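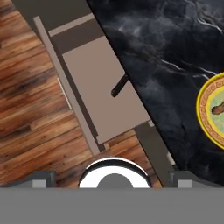

Driving the arm by hand

December 19, 2019

I have spent most of the autumn moving a robot arm round a kitchen that doesn't exist. I said in September that I would write something about it once I had got past the first batch, and I have now, so these are my notes.

The kitchen runs in Prendport, the simulator we use at work. I sit at a desk with a controller in my right hand and the arm on the screen does what my hand does, a little late. Every time I do a task from start to finish it gets saved as a demonstration. The learning side is looked after by Léonie Fleury and Tanko Adebisi, and they want a lot of them. The target for the first batch was 300 good ones. I reached it last week.

"Good" took us a while to agree on. At first I threw away any run where I bumped something or had to go back. Léonie asked me to stop doing that. If I miss a grasp, open the fingers, come round again and get it, she would like to keep the whole thing. A model that has only been shown clean runs has no idea what to do after a small mistake, and it makes small mistakes all the time. What she doesn't want is me sitting still for ages making up my mind. I am bad for that. Now I decide on the approach before I press record.

Most of my early runs were too slow as well. I was being careful in the way you are with real crockery. A pick and place that should have been short was taking me 45 seconds, and most of that was hovering. Vittoria Mazza, who had done this at her last job, watched me for a morning and told me to move quickly through the open air and save the care for the last bit before contact. She was right and my times came down within a few days. My wrist was also less sore.
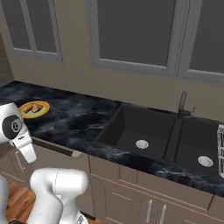 The camera view matters more than I expected. With only one view I kept judging depth wrongly, closing the fingers in front of a thing or pushing it along the worktop. I now keep a second view open and glance between them, one to line up sideways and one for height. It helps to have fixed things in the room to measure against. The divider between the two basins of the sink is a good one for me, and so is the tap standing behind it. If I know where the gripper is compared with those, I can usually work out how far it is from the plate. The marble is less use. It is dark with white veins all over it, and when I was tired I would sometimes follow a vein thinking it was an edge.

Chairs are a nuisance. From the wrist view it is easy to forget that the seat and the worktop are at different heights, and I have brought the arm down too far more than once. I keep those runs if I recover and delete them if I don't.

The other thing I had to learn was to vary what I do. Left alone, I would go for the plate from the same side every time and take hold of the food in the same place. Tanko plotted my first lot of hand paths and they were nearly on top of each other. He asked me to start from odd positions, with the arm twisted or much too low, and to come in from sides I wouldn't choose. It feels clumsy and I fail more often. We also move the objects between runs, but that doesn't do much if the person driving always makes the same shape in the air.
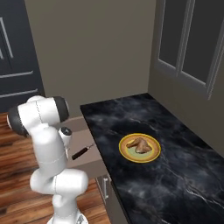

I try to write down why a run failed while I still remember. My notes are short: closed early, hit rim, elbow too low. The elbow comes up most. I am looking at the fingers, and meanwhile the rest of the arm is swinging about behind them. The controller only asks for a hand position and the software works out the joints, and its answer is not always the one I would pick. When it goes badly wrong I back out the way I came in. Trying to wriggle free nearly always makes it worse.

I do 2 sessions a day now, one in the morning and one after lunch, and stop when the failures start to bunch together. Doing more than that didn't give us more usable runs. I counted for a fortnight and the third session was mostly deletions.

The next batch is some 300 again, with knives and other handled things. Handles are harder for me. A piece of chicken can be gripped more or less anywhere, but a handle lying at an angle means turning the wrist to match it, and turning the wrist is the thing my own hand is worst at on this controller. I have asked whether we can change the mapping over the holidays. Vittoria is looking into it.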